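Mellor House — October Walk-Through Checklist
Kitchen, dining room, stairs and outside areas
Completed by: Nouhaila Berrada
Marks used: OK, FIX (needs work before next walk-through), NOW (do not use until repaired), N/A

Comments from last time are carried over where the item is still open.

ENTRANCE AND HALL

Front door opens fully and latches — OK
Door closer — FIX. Slams in the last few inches. The adjusting screw has been turned as far as it goes. Needs a new closer.
Mat lies flat — OK. Replaced in spring.
Hall light, both switches — OK
Exit sign lit — OK
Exit sign on battery — FIX. Held for less than a minute with the test button down. Battery pack ordered from Zevitz, part 267 on their list. The old pack is still in the sign until the new one comes.
Coat hooks tight to wall — OK
Fire extinguisher, hall — OK. Needle in green, pin and seal in place, tag signed.

STAIRS

Handrail, lower flight — OK
Handrail, upper flight — FIX. The bracket nearest the landing moves when you lean on it. The screws are in plaster only. I found a stud 6 inches to the left, so the bracket should move over and the old holes should be filled.
Treads — OK
Nosing strips — FIX. One is lifting at the corner near the wall. Glued and weighted overnight, check again next time.
Stair light — OK
Nothing stored on stairs or landing — FIX. Vacuum cleaner and a box of light bulbs on the landing again. Moved both to the linen closet.

KITCHEN

Range, all burners light — OK
Range hood fan — OK on low, loud on high
Hood filters clean — FIX. Greasy. They go through the dishwasher on the long cycle, and should go in monthly. There is a sheet on the side of the refrigerator for initials and it is blank after July.
Gas shutoff can be reached — OK. Baking sheets were in front of it last time, they are now in the tall cabinet.
Hot water at sink — OK
Refrigerator temperature — OK. 33 on the thermometer at the back of the bottom shelf, which is colder than we need. Turned the dial down one notch. Please don't turn it back up without looking at the thermometer first.
Freezer door seal — FIX. Frost along the hinge side. A dollar bill pulls out with no drag at all. Cetenmont makes this unit and the seal is still sold.
Outlets near sink trip on test and reset — OK
Toaster cord — NOW. Cracked where it goes into the body. Toaster taken out of the kitchen and tagged. There is a spare in the basement.
Knives in block or rack, not loose in drawer — OK
Cleaning products away from food — OK
Fire blanket by door — OK
First aid kit — FIX. Out of burn gel and the large dressings. Everything else is in date.

DINING ROOM

Chairs steady — FIX. The one with the darker seat rocks. It has a loose front rail and needs to be glued and clamped, so it is in the workshop and not at the table.
High chair straps and tray catch — OK
Tables steady — OK. Felt pads replaced on the window side.
Tablecloths do not hang low enough to trip on or pull — OK
Plastic children's utensils free of cracks and rough edges — OK, after throwing out a fork with a split handle. Run a thumb along the edge of each one. Looking is not enough with the clear ones. 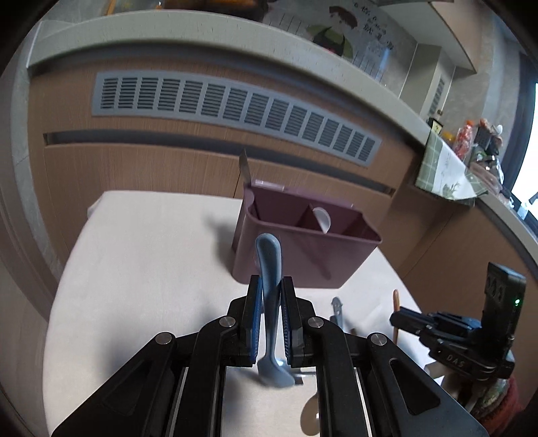

Dining room item: light blue plastic spoon, cloth on the table.

Utensils that have been through the dishwasher for a few years get dull and a little furry at the tip. Those can go too, even if they are not cracked. The bin marked "kids" in the sideboard is the only place they should be kept. I found a couple mixed in with the serving spoons.

Candles — N/A. None in use. If they come back for the winter dinners, use the glass holders with the wide base.
Radiator cover fixed to wall — OK
Window locks — OK
Window blind cords tied up out of reach — FIX. The cleat on the left window is gone and the cord was hanging to the floor. Tied it up in a knot for now. The cleat costs very little, so I would like to see this done this week.
Space heater — NOW. There was one behind the sideboard plugged into an extension cord. Unplugged and put in the office. It is a 2000-watt heater and the cord is a lamp cord. If the room is cold, tell me and we will bleed the radiator.
Smoke alarm — OK. Tested with the button, heard from the upper landing with doors closed.

BASEMENT

Light at top of stairs — OK
Carbon monoxide alarm — OK
Three feet clear around boiler — FIX. Folding tables leaning on the pipe. Moved.
Dryer vent — FIX. Lint at the outside flap, which was stuck half open. Cleared what I could reach by hand. The run behind the dryer needs a brush.
Sump pump — OK. Poured in a bucket of water and it came on.
Electrical panel labels — FIX. The Trisonel panel has two breakers marked "spare" that both have something on them. One is the porch. I don't know what the other one is.

OUTSIDE

Front steps — OK
Back steps — FIX. Moss on the shaded side. Scrub before the first frost.
Porch light — OK
Gutters — FIX. Full over the back door, and the drip lands right where people step out.
Trash area — OK
Ice melt on hand — FIX. Part of one bag, and it has gone hard.

STILL OPEN FROM LAST TIME

Stuck window in upstairs bath — still stuck
House number hard to read from the road — new numbers bought, not put up
Loose brick by the cellar hatch — done

Anything marked NOW stays out of use until I have signed the tag. Write repairs in the blue binder in the office, with your initials.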